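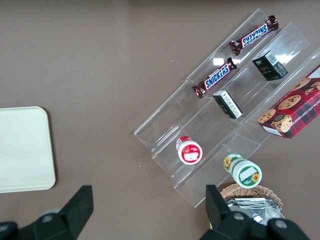
Photo: Viktória Fülöp / Akirside

Filling a stepped acrylic display rack for a small counter

A stepped rack keeps small packaged goods in rows and lets the customer see the back row over the front one. The method below is the one we use at the Wukdale shop for mixed stock: bars, small boxes and short tubs.

What you need

One clear acrylic rack with stepped channels
A microfibre cloth and lukewarm water with a drop of washing-up liquid
Stock for each channel
A ruler

1. Clean the rack. Wipe along the channels, then across the seams. Do not use glass cleaner or anything containing alcohol, as acrylic can craze. Dry it fully before loading.

2. Measure the channels. Take the inside width between the walls and compare it with the widest item you plan to put there. Leave 2 mm of play on each side. Items that have to be pushed in will scratch the wall when they are taken out.

3. Assign one type of pack to each channel. Bars go in a channel of their own, laid end to end. The Snickers bars are set out this way, with a gap between the two so that the crimped ends do not overlap. Boxes and small tubs can share the next channel.

4. Set the bars. Hold each one by the middle and lower it in. Pulling on the wrapper ends creases them further. Before opening, turn every bar so that the lettering reads the same way up from the customer's side.

5. Set the boxes. Decide which face goes forward and keep to it along the channel. A printed label strip may face the back if the staff scan from there - otherwise turn it to the front.

6. Place the tubs last. A short upright container is easily knocked over while the boxes are going in.

7. Check for glare. Clear plastic picks up ceiling lights and can hide a label completely. Stand where the customer stands and turn the rack a little at a time until the names can be read.

Refilling

Move the remaining items forward and add new stock behind them, oldest date to the front. Wipe the empty part of the channel first. Norbert Gulyás refills at 3 p.m. and again before closing - on a quiet day the second round can be skipped.

Storage

Keep spare racks upright with a sheet of paper between them. Stacked flat, they mark each other along the edges.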